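Two-arm cloth sorter drags a second cloth along and then faults

Posted September 2021 by Kári Egilsson
Print this page | E-mail this page

We have a two-arm table set up to sort microfibre cloths by colour into clear plastic bins, yellow in one, blue in the other. It managed a whole morning of good behaviour, presumably to lull us. Now the left arm goes for one cloth, gets a pinch of its neighbour as well, and carries the pair off together. The controller decides the load is wrong, throws code 129 and stops with both arms in mid-air. The cell is a Remel frame with Terkau grippers and the joint limits are as delivered.
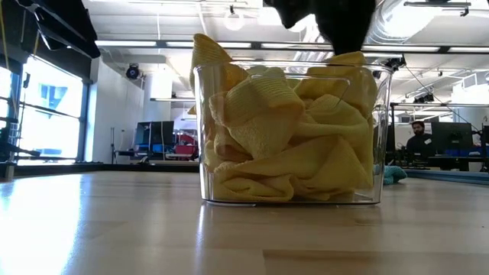 I've lowered the closing force, which got me dropped cloths and the same fault. I've raised it, which got me the fault slightly sooner. Restarting clears the code for nearly 100 picks and then we're back where we began. The supplier's suggestion is a replacement gripper at 2,699, and I'd like to rule out everything cheaper first, including my own stupidity.

Second thing, and the one that bothers me more. Twice after a stop I've reached in to free a cloth and the arm has given a small twitch when the fault was reset from the desk. No harm done, but I didn't care for it. Is that normal?

Answer from Zakurska

Stop reaching in. I'll get to the cloths in a minute.

A fault stop is a pause with an error message. The drives may well still be live, and if your colleague at the desk can clear it while your hand is between the fingers then you haven't got a safe stop at all. Hit the emergency stop, isolate the power, put the key or the plug in your pocket, and only then go in. Check first what the arms do when they lose power, as some have brakes and some simply sag on to whatever is below. Move the reset so that it can only be worked by someone who can see the whole table, and write the twitch down with the time and send it to whoever built the cell. I wouldn't run it again until they've replied.

Now the cloths. Microfibre clings to itself like wet leaves, and force won't help you there. How full are your bins? If they're heaped, every pick starts with a tangle. We had 129 on a similar line in April and the cure was dull: fill to well below the rim, lift slowly for the first few centimetres, and have the arm pause and look before it travels. If it sees two colours, put the lot down on the table and try again from a different edge.

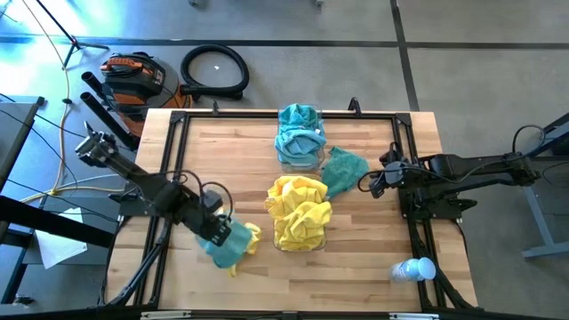 Left gripper holding a teal cloth with a bright yellow portion trailing from it.

Whether your controller lets you add a look-and-decide step I can't say. Mine did, after some swearing.

Answer from Grímsdóttir

Have you tried cleaning the finger pads? Ours were furry.

Answer from Kári Egilsson (original poster)

Pads cleaned, and they were disgusting, so thank you. It still faults. Bins are going down to half full as soon as I'm allowed to switch it on again — the reset is being moved first, and the builder has gone rather quiet since I mentioned the twitch. I haven't bought the gripper. Will post when I've had 100 picks in a row out of the half-full bins.

Last updated: September 2021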